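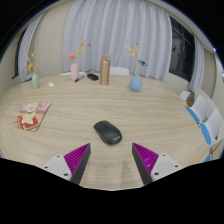 How to budget for a set of hand-held grippers

Plan the purchase before you ask for quotes. Most of the overspending we see comes from ordering grippers first and finding out about pads, mounts and storage later. The steps below assume a small team recording tabletop tasks.

Step 1. Write the task list
List every object the operators will pick up, with its widest and narrowest side. A computer mouse, a marker pen and a tall bottle ask for different finger openings. If one object on the list is much wider than the rest, decide now whether it stays. Dropping it may let you buy the smaller model.

Step 2. Count the stations
One gripper per station, plus one spare for every three stations. Don't count a unit that is out for repair as a spare.

Step 3. Price the wear parts
Finger pads are the part you will reorder most. At Narnden we paid $17 a pad for the ridged soft type, and each gripper takes two. Order enough for the first three months and keep them in one labeled bin. Check that the screw spacing on the mounting blocks matches the pads you plan to reorder. Clukulard and Trulleo blocks do not interchange.

Step 4. Add the camera and mount
Ask whether the quote includes the camera, the lens and the cable. Ours did not, and it added $325 per unit. Get the wide lens if your tables are large.

Step 5. Plan the room
Use the tables and chairs you already have where you can. Put down money for:
Memory cards and a card reader
Chargers and a power strip at each table
A storage case, $69 from Cabello
Everyday objects for the tasks, with duplicates of anything breakable

Step 6. Buy one first
Order a single gripper and run it for a full week on your own task list. Write down pad changes, loose screws and any object that slips. Then adjust the quantities from Steps 2 and 3 and place the main order.

Step 7. Set the reorder date
We place the big order in April and a smaller one in the fall. Check pad stock on the first of each month.

Last updated Wednesday, October 30, 2024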